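Re: [rinkrats] Drarnesthorpe game, was anyone else there?

Hi all,

On the list last night, someone wrote:

> Missed the third period because my stream died. Box score says
> we were outshot badly and still won by 2. Was it all goaltending
> or did the Raptis line finally wake up? Also, what was the crowd
> like? The site says 927 and I don't believe it for a second.

Oh, I believe the 927! I was in the north end and couldn't find a seat near the glass, and the line for cocoa went clear past the skate shop. For Drarnesthorpe in January that's a mob.

Mostly goaltending, yes. Our guy made 38 saves and at least four of them were the kind where you grab the stranger next to you. But the Raptis line did wake up — both goals in the third came off their forecheck, and the second one was just stubbornness, three whacks at a puck in the crease until it went in. The power play is still a mess. We keep passing back to the point and everyone in the building knows it, including Zolley, who sat on that lane all night.

I put up my usual write-up on the club page, with the goal times and my grumbling about the icing call. 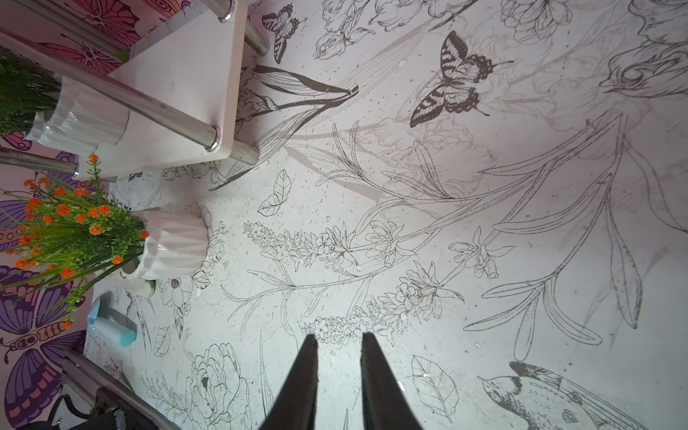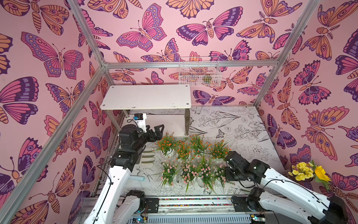 Anyway, Claseo is next and they skate a lot better than Zolley does. If we give up that many shots again we'll be down three before I've found my gloves. I'd start the same goalie, and I'd leave the Raptis line alone even if they have a quiet first period (please, please leave them alone).

Does anybody have a spare for the Claseo game? My cousin wants to come and I only have the one. I can pay cash at the door or swap you for one later in the season. Puck drop is 7:15 but I'll be there early for parking.

Go get 'em!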